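3.2 Storage of small parts

Sorting was carried out at a table with a white top and a light wood edge. Parts from the Anero and Morska lots were assigned to compartmented organizer boxes by type and length, one type to a cell. The boxes were laid open before each sorting round so that the cell layout could be checked against the parts list.

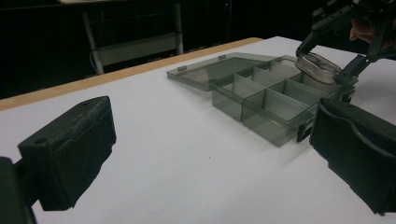
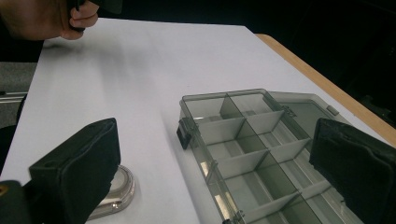 Figure 5. Organizer box of translucent smoky-gray plastic, lid open, in two views. A long divider runs lengthwise through the interior and is crossed by shorter dividers.

Inmaculada Herrero objected that a grid of this kind favors short parts, and that long pins stored diagonally in a cell tend to be returned to the wrong one. She recommended that pins be kept in a separate tray and that the cell assignment be written on a card stored with the box. Both changes were adopted before the second round.

The full inventory comprised 2,000 parts in 27 types. Of these, 309 parts were pins and were moved to the tray; the remainder stayed in the boxes. Cell assignments followed the Du Plessis list, with mixed washers placed last. Parts that matched no entry on the list were set aside and measured again at the end of the round.

Sorting errors were recorded per cell. A part found in a neighboring cell was scored separately from a part found elsewhere in the box, as the two errors were expected to have different causes (Section 4.1).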